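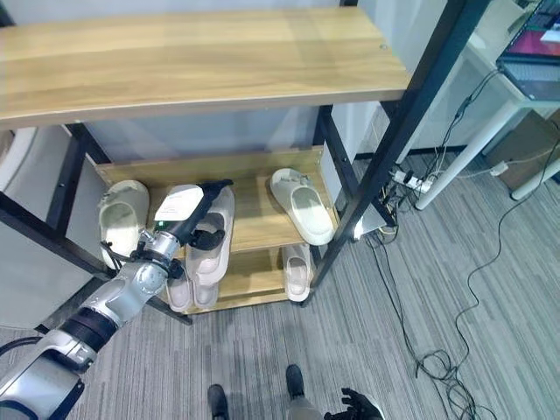
Wooden shoe rack with a black metal frame, seen from above.

Listing square footage should be measured the same way by everyone

A buyer in Brimbridge who compares three listings at 1218 square feet is probably comparing three different sizes. One figure came from the county record, one from an old appraisal, and one from a seller who counted the enclosed porch. All three are printed in the same field, in the same type, and the buyer has no means of telling them apart.

My position is that a listing service should refuse any floor area that doesn't name its method and its source. The Furnival service has a source field, but it is optional and usually left blank. Islow dropped its field when it changed software. In both markets the price per square foot is still calculated and displayed to the cent.

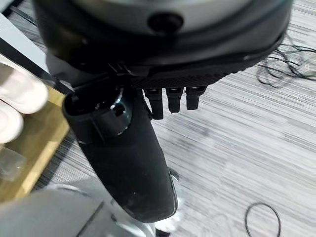
The size of the error matters more than sellers tend to think. Take a finished attic with a sloped ceiling. Under one common rule, floor area counts only where the ceiling reaches 5 feet, and at least half of the room has to reach 7. Under a looser reading the whole floor counts. In a small house on Ilon Street the gap between the two readings was 38 square feet, enough to move the house up several places in a search sorted by price per foot.

Agents object that measuring costs money and invites liability. The first point is true, though the cost is small next to a commission. The second is weaker. An agent who publishes an unsourced number already carries the risk - it is only harder to see.

Basements need a separate line. Finished space below grade has value, but it should never be added to the main figure, and a listing that does so should be returned for correction before it goes live. Garages and unheated porches belong in the remarks.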